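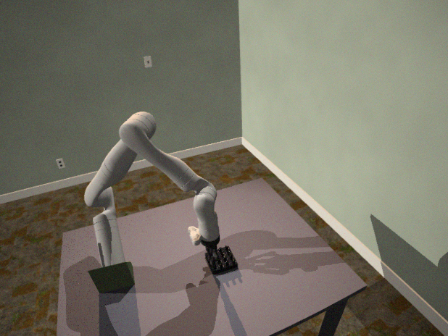
Image credit: Adalberto Rangel

Keeping Small Screws, Nails and Wall Plugs in Order

Last updated: Friday, February 28, 2025

Print this page | E-mail this page

In my first apartment I kept all the screws in one big coffee can. When I needed one screw, I poured the can on the floor, searched on my knees, and then put everything back with my hands. I did this for many years. Now I have a small workbench and a better way, and I want to write it down for people who still have the coffee can.

Start with the sorting

Choose an evening when you do not need the table for something else. Put an old bed sheet over it, with the edges a little rolled up, so the screws do not go down to the floor. Pour out only two handfuls at one time. If you pour everything, you will get tired and push it all back in the can.

Sort first by kind: wood screws, machine screws, nails, wall plugs, washers, and the rest. Do not think about length yet. When the piles are ready, take one pile and sort it by length, and after this by thickness. For machine screws, try each one in a nut that you know. If it does not turn easily with the fingers, it belongs to another size, or the thread is damaged. Do not force it.

Rusty screws I throw away in the metal recycling. My neighbor Afroza Paul puts them in vinegar overnight and brushes them with an old toothbrush, and they come out quite nice. For a big old hinge with its original screws I would do this also. For a common screw it is too much work for me.

Choosing the containers

Glass jars are good because you see what is inside, but they break, and the small ones from baby food have lids which become rusty in a damp basement. Plastic jars from spices are better. Wash them two times, or your nails will smell of curry until next year.

Drawer cabinets are the most comfortable. Before you buy one, pull a drawer completely out and look if it has a stop at the back. Without the stop, you will one day pull too strongly and the whole drawer lands on your shoes. Mine has 14 drawers, and I thought this was too many. It was filled in one month.

Do not fill a drawer more than half. Fingers need place too, and a full drawer of nails is heavy enough to bend the plastic rails.

Labels

Write the size, not the purpose. I had once a box with the label "kitchen shelf", and when the shelf was finished the label was telling me nothing. Now I write for example "wood, flat head, 57 mm" and below it the kind of bit that fits. Masking tape and a soft pencil are enough. Marker looks nicer, but on smooth plastic it goes away where your thumb touches.

You can also fix one piece of each size on the front of its drawer with a drop of hot glue. This is a tip from Gervásio Amaral, who repairs doors and windows and usually has his reading glasses in the other jacket.

While you are working

Most screws are lost during the repair, so keep a shallow dish beside you. A muffin pan is very good when you take something apart. Put the screws from the first step in the first cup, the next step in the next cup, and go around in order. When you build it together again, you go backward. I write the step on a small paper and lay it in the cup -- this has saved me with a sewing machine and with one very unfriendly vacuum cleaner.

On a ladder, use an apron with a pocket in front. Do not hold screws between your lips. I know that many people do it.

If a small screw falls on a carpet, stop moving your feet. Put a flashlight flat on the floor and look along the light, because even a tiny screw makes a long shadow. A magnet in a thin sock also helps, but it will not pick up brass or aluminum, and most stainless screws hardly feel it.

What to keep and what to give away

Be strict with odd pieces. From furniture kits I keep the hex keys, one of each size, and the cam locks only as long as I have the furniture. If I have fewer than 10 of a screw and they are a strange size, they go together in one jar with the label "mixed". This jar is allowed to be full. When it is full, I look through it and give the better part to Ronaldo Conceição for his school workshop.

Against moisture, put a small bag of silica gel in every closed box. The bags from new shoes are fine. Keep them away from small children and pets -- also the screws, of course. Every March I check the basement boxes, change the bags, and wipe a little machine oil on the nails I did not use in the winter.

Print this page | E-mail this page

Contact | © Rangel Home Notes | Back to top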